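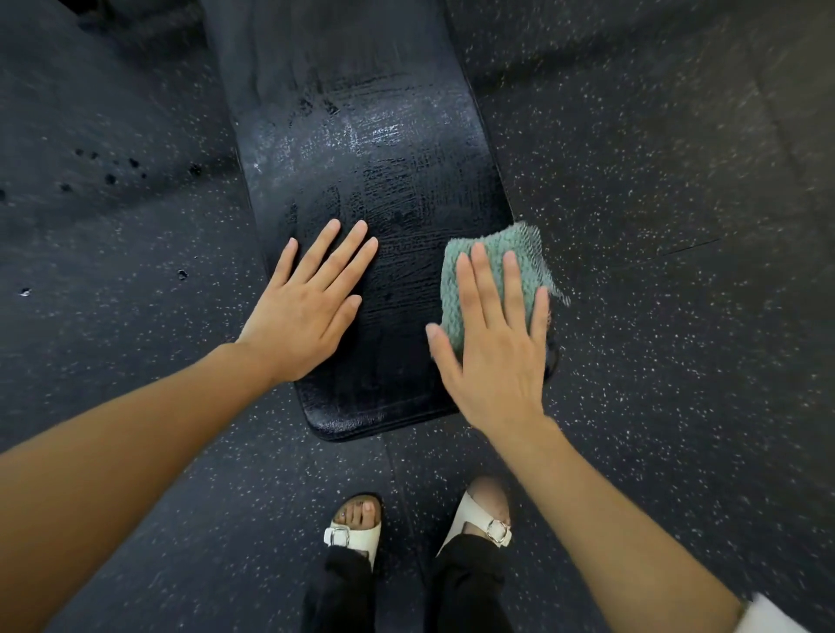 # Children's Winter Coats: Sizes, Labels and the Matter of Sleeves

Readers of this blog will be aware that an annual post on outdoor clothing for children is published each autumn, before the shops in Gevton have sold through the middle sizes. The present post concerns padded coats for children between the ages of two and eight. Snowsuits were dealt with last year and are not covered again, except where a remark on zips applies equally to both.

The remarks below are drawn from my own household, in which three children are at present clothed from a single cupboard, and from the coats handled at Ondrejka, the children's outfitter on the lower side of the market square. I worked at Ondrejka on Saturdays from 2001 until the birth of my eldest. I have had no connection with the shop since, and pay full price there.
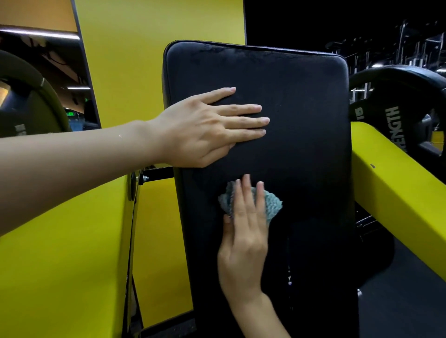 *Posted by Štefánia Štefanec on October 13, 2022, under Outerwear*

## Height and age

Coats sold in this country may be marked by age, by height in centimetres, or by both. Where both are given, the height should be preferred. An age label describes an average child as the maker understands it, and makers differ. Two coats marked "4 years" were laid one on top of the other on our kitchen table last week, and the difference in the body was the full width of my hand.

Height should be taken against a door frame without shoes. Parents are asked to take it again on the day of purchase if the last measurement was made in the summer holidays. My middle child was put down in my notebook as one size in July and was fitted for the next in September.

For a padded coat, one size above the measured height is sufficient. Two sizes above is commonly done for reasons of economy and cannot be recommended. The hem falls at the knee, the child walks badly in it, and the collar stands away from the neck and lets in the wind. By the time the coat fits, the cuffs have been dragged through a winter already.

## Sleeves

Sleeve length is the measurement most often passed over. The arm should be raised straight above the head in the shop. If the cuff slides past the wrist bone by more than a finger's width, the sleeve will be too short by the new year. The child should also be asked to bend both arms and to pretend to climb a ladder, which most children will do gladly and for longer than is required.

Inner cuffs of ribbed knit are to be preferred for younger children. They should be soft enough to go over a mitten or under one, according to the custom of the house. A plain elasticated cuff serves well enough for a child who is able to put on gloves without help.

Extending sleeves, in which a row of coloured stitching is cut from the inside to let down a hidden fold, have now appeared in several ranges. The Seretti coat worn by my youngest has this arrangement. The fold was let down in December of last year and left a faint crease that has not washed out. The crease has been of no consequence to the wearer.

## Filling and outer fabric

The composition label must be read in three parts: outer, lining and filling. Shop signs frequently give only the first. A coat described on the hanger as cotton may have a cotton outer, a polyester lining and a polyester filling, and will behave in the wash as a polyester coat does, apart from the outer, which will crease.

Polyester filling is the practical choice for the age group under discussion. It can be washed at home and dried overnight on a rail. Down is warmer for its weight, and I keep one down coat for the eldest, who no longer sits in puddles. It is washed once, in spring.

A wool outer is handsome and should be reserved for visits and church. I state this with some regret, having bought one.

As to colour, navy and dark red show least. Pale grey was tried in our household for one season.

## Fastenings

The following points are offered for the inspection of any coat, new or second-hand:

- The zip should have a fabric guard at the chin, stitched on both sides.
- The zip pull should be large enough for a gloved hand. A loop of ribbon may be added where it is too small.
- Press studs over the zip should open with a light tug. Stiff studs will in time come away with a piece of the coat.
- The hood should detach. Hoods without drawstrings are to be chosen for small children in every case.
- The hanging loop should be sewn into the collar seam and not merely onto the lining.

The last point has caused more mending in this house than all the others together. At nursery the coat is taken from its peg by pulling, many times each week, and a loop sewn to the lining will tear the lining.

## Second-hand coats

A good many coats in Gevton pass from family to family through the Bitside listings page. I have bought there and sold there, with general satisfaction. Sellers would assist buyers considerably by giving the chest measurement with the coat zipped and laid flat, together with the sleeve measured from the centre of the collar. "Fits my tall five-year-old" is not a measurement.

Buyers should ask whether the coat has been tumble-dried and whether the filling has gathered at the hem. Filling that has gathered can sometimes be coaxed back with patience and two clean tennis balls in the drum on low heat. Where the quilting stitches have broken, it will gather again.

Name tapes left in by the previous owner should be unpicked with a seam ripper and not with scissors. I have a small hole in an otherwise excellent green coat as evidence on this point.

## Washing

Close all zips and studs, turn the coat inside out and empty the pockets. Use a liquid detergent in a modest quantity and omit the fabric softener altogether. A second rinse is worthwhile for padded garments. Cuffs and collar may be rubbed beforehand with plain soap and left for a quarter of an hour.

The coat should be dried on a broad hanger or a rail, and shaken by the hem at intervals. It should not be put away until the thickest part, usually beneath the arm, has been felt from both sides.

## Correspondence

A reader has asked whether a thin coat over a fleece may take the place of a padded coat. In a mild winter it may. The combination is slower to put on in a nursery cloakroom, and the fleece is apt to be left there.

Another has asked for a view on the new Seretti parka with the removable lining. I have not yet handled it. Ondrejka expects it with the next delivery, and a note will be added under this post once I have seen the sleeve in the height my middle child requires.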